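Fliteck releases Peleo 2 for teams teaching robots by hand

PREKSTEAD, August – Fliteck has released the second version of Peleo, its software for turning hand-held gripper demonstrations into training material for robot control. The update is open to all current licence holders.

Peleo 2 follows the marker cubes mounted on each gripper and works out the path of both hands together. Earlier releases handled each hand separately and left the operator to line up the two recordings. The new version also flags any stretch in which a marker is lost for more than 15 frames.
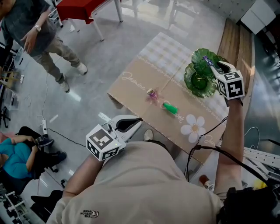 Does Peleo 2 need a robot to be present during recording?

Recording can be done with the grippers and a head camera alone. The robot model is chosen later, at the planning stage, and the same session may be used for more than one arm.

"Our users asked for less tidying up after each session," said Ustyna Shevchuk, head of perception at Fliteck. "In our own trials, preparing a day's recordings took some 27 minutes, compared with 47 under the previous version."

The planning module was developed with Horobets, which has supplied Fliteck with motion software for two years. It checks each path against the reach and joint limits of the chosen arm before export.

Existing projects will open in Peleo 2 without conversion. Release notes are available through the customer portal.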